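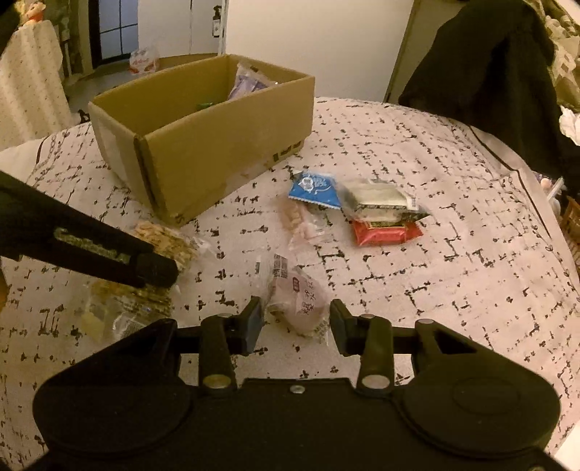 The hand-held gripper with snack packets and the open box.

Davia hand gripper: common questions

What is it?
A two-fingered gripper you hold and work yourself. We build them at the Ballum shared workshop and at home. It has no motors.

Who designed it?
Lucrezia Bianchini drew the body and crossbar. Gianni Parisi did the finger linkages.

How much does one cost to build?
Our last one came to 200 euros, camera not included.

Which things are hard to pick up?
Crinkly clear bags. Go for the thick part of the contents and keep off the sealed edge. Foil packets are easier if you come at them from the short side.

Do I need a proper bench?
No. A bed or sofa will do, but the cover moves when you press on it, so go down slowly.

My fingers don't meet evenly. What now?
Loosen the screws at the base of both linkages, close the fingers on a piece of card and tighten again. If the pads still sit crooked, print new ones (file 606, revision 4).

Can I use other fingertip pads?
Yes, if the back plate matches. The old Halvorsen pads don't fit.

Where do I report a fault?
Leave a note on the workshop board for Rosario Bassi.

Last changed June 14, 2024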